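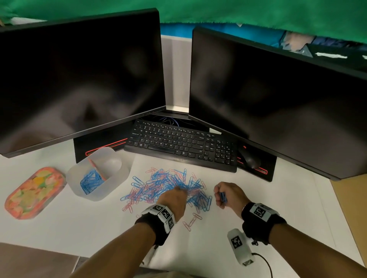
30 Jul 2026

Laser cutter, Renside workshop. Kerf and focus checks for the Jutcombe box order.

Picked up where I left off in April. The finger joints on the last batch were loose on one side of the sheet and tight on the other, same file, same settings. Gebhard thought it was the material. I thought it was the bed. We were both partly right.

Leveled the bed first. Front left corner was low. Turned the adjuster up until the gauge block just dragged under the nozzle, then went back over the other corners, because moving one always shifts the one next to it. Took most of the morning. Locked the nuts and checked again. One had crept, so I did it over.

Test piece was the comb pattern, cut from Grarnar birch ply, 3 mm nominal. Sheet size 800 x 468. Cut one comb in each corner and one in the middle, and wrote the position on the back in pencil before lifting them out. Please do this if you run the test. I had a pile of unmarked combs from April and they were no use at all.

Results:
Back corners and middle: same slot fits, snug, no hammer.
Front right: same.
Front left: one slot tighter than the rest. Before leveling it was well out, so this is a lot better. Leaving it.

Then tried the Yuen ply with the same settings. It did not cut through in two places. Held it to the window and there are darker patches inside where the filler is, and those are where it stopped. A second pass got through but the edges are black and the kerf is wider, so the joints from that sheet will be sloppy. Don't mix the two plies in one box. Gebhard is going to ask Yuen if they have a grade without the filler. Until then it's fine for jigs and spacers.

Also cleaned the lens. There was a brown ring on the lower face. Wiped with the lens fluid and a fresh tissue, one direction, new tissue each time. The air assist tube had a soft kink near the cable chain, so I trimmed the end and pushed it back on. Flame at the cut was smaller after that. I changed two things at once there, so can't say which one did it.

Masking: left it on for the engraved lids, took it off for the sides. With masking on, the small lettering came out cleaner but it takes forever to pick off. Gebhard Zwahlen has a plastic scraper that works well on it. It lives in the top drawer, please put it back.

Saved the kerf value in the Jutcombe file only. The general ply preset still has the old number.

To do:
- cut one full box, glue it, check the lid
- order masking, 900 mm is too wide for our roller, get the narrow roll
- redo the comb in front left after the bed has settled
- label the Yuen sheets on the rack

2 comments
Shared 3 times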